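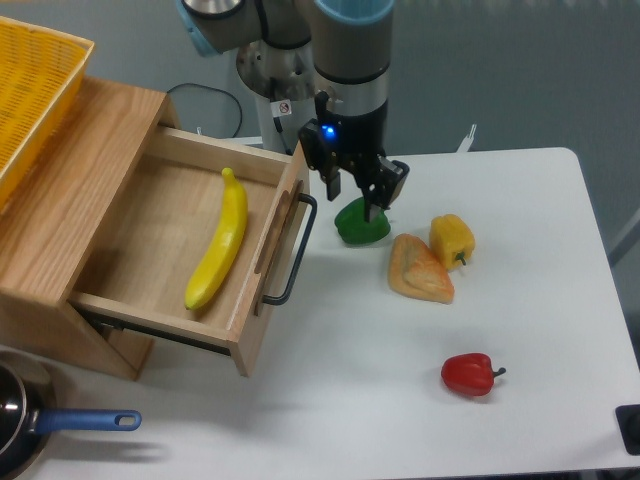
Banana in the drawer, gripper on the green pepper. The red pepper awaits its turn.

I have spent most of this month teaching a robot arm to put toy vegetables in a drawer, and most of that time has gone on a text file.

The text file belongs to Peltis, my task planner, which I named after a misspelling and then couldn't be bothered to rename. You give Peltis a goal such as "all the peppers in the drawer, drawer shut" and it works out the order of things. Open drawer. Pick up pepper. Put pepper down inside. It is very good at this, in the way a new office junior is good at following the fire procedure during a fire.

Last week it decided that the quickest plan was to close the drawer first. By its own lights it was right. The goal said the drawer should be shut, shutting it cost one step, and nowhere had I written down that things can't pass through wood. I added a rule. Then it refused to shut the drawer at all, on the grounds that there was something in it. I added a second rule, which mostly apologises for the first.

The perception side has its own sense of humour. The detector gives me a label and a score for everything it thinks is on the table, and Peltis believes every word. For one whole afternoon the bread was a pepper. It's a triangle with a crust. I went through 257 saved frames and the detector had called it a pepper in 178 of them, with great confidence, so the arm kept going over to fetch it. What fixed this was making the planner wait until several frames in a row agreed. I should have done that in March, when I wrote "TODO: smooth labels" and went to lunch.

Then there's the drawer handle. The grasp planner sees a nice straight bar that fits between two fingers and wants to hold it, always, whatever I've asked for. A pepper next to the handle is the worst case. It scores possible grasps on both, and for a while the handle won. I now mask out anything within 9 millimetres of the drawer model unless the current step is "open" or "close". It's ugly. It also took 200 lines out of the recovery code, so I'm keeping it.

Still broken:

The drawer's state is stored as a yes or no. Half open counts as open, and a pepper is wider than half open.

Replanning starts again from the top if a pick fails, including a very thoughtful attempt to open the open drawer.

The log viewer shows the times in the wrong zone. I've got used to it and may leave it alone.

Next job is the half-open drawer, which means changing the yes or no to a distance and finding every place that assumed otherwise. I searched the code for it this morning and then closed the window.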